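# Skilla Bin Workcell Kit: rules for use and setup

The Skilla kit is a tabletop workcell for shape insertion. It is sold by Jasholm to labs, training rooms and integrators who need a repeatable task for a small arm with a two-finger gripper. This page covers what comes in the kit, the rules we ask buyers to follow, and the limits that apply when results from the kit are published or compared.

## In the kit

- Open-topped bin, dark gray, with sloped side walls
- Sorter block, red and orange, with shaped cutouts in the top face
- Shape prisms to match the cutouts
- Black part holder with curved back wall and lipped base
- Replacement finger pads, 2 pairs
- Printed setup sheet and log pages

The arm, gripper, cameras and controller are not included. The base kit ships as part number 983. Extra prisms and holders can be ordered separately.

## Before the arm is switched on

1. Do a risk assessment for the whole cell, including the arm, the gripper and the part being held. A small arm that is rated for work near people still needs one.
2. Fix the bin to the bench. Do not rely on its weight.
3. Set the lowest allowed height of the fingertips in the controller, using the bin floor as zero. Leave at least 5 mm for approach moves. Only the final grasp and insertion moves may go below that.
4. Set side limits inside the bin walls. The walls slope outward, so measure the limits at floor level.
5. Put the emergency stop where the operator can reach it without leaning over the bin.
6. Check the finger pads. Replace them if they are torn, shiny or lifting at a corner.

Hands stay out of the bin whenever the drives are on. To reset parts, pause the program, confirm the arm has stopped, and then reach in. If two people share a cell, one of them is named as operator for the session and only that person restarts it.

## Placing the parts

The block and the holder may stand anywhere on the floor as long as the gripper can reach all sides of the prism without touching a wall. For comparison runs, draw the positions from the table on the setup sheet. For practice runs, place them by hand and write down that you did so.

Do not tape the block down unless the log page says "fixed block." A block that is free to slide is a harder task, and results from the two setups must be kept apart.

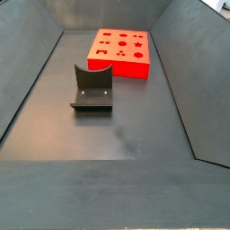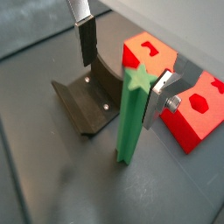

## Grip force and speed

Start with the lowest force that holds the prism upright during a slow lift. Record the value. The prisms will mark if squeezed hard, and a marked prism should be retired from comparison runs.

Travel speed with a part in the gripper should stay at or under the value in your risk assessment. Insertion should be slower than travel. If the prism catches on the rim of a cutout, the program must stop pushing and back off. Pushing through a jam wears the edges of the cutout and makes every later run easier than it should be.

## Cameras and lighting

Use the same camera positions for every run in a series. If a wrist camera is fitted, route the cable so it can't catch on the bin rim at any joint position. Check this by hand-guiding the arm to each corner before the first run.

Light the floor evenly. The dark floor shows scuffs and dust after a while. Wipe it with a damp cloth at the start of each session and let it dry. Don't use solvent on the bin or the block.

## Logging

Each log page asks for:

- Operator
- Software version
- Grip force and insertion speed
- Fixed or free block
- Start and end time
- Each attempt, marked as inserted, dropped, jammed or stopped by operator

Every attempt counts, including ones the operator stops. A run with missing attempts should be marked as practice.

## Inspection and wear

Check the cutouts with a spare prism before each series. Under normal use the block lasts for nearly 2000 insertions before the edges round off enough to matter. Replace it sooner if a prism drops in without being lined up. Check the screws in the holder base at the same time and tighten by hand with a short driver.

## Training and support

Nhi Trình runs operator training for the kit at our Lisamthorpe site. The next open session is in June. Sites with their own instructor can request the training notes instead.

Spare parts and repairs are handled by Abubakari. Quote the kit number and send a copy of the latest log page with any returned block.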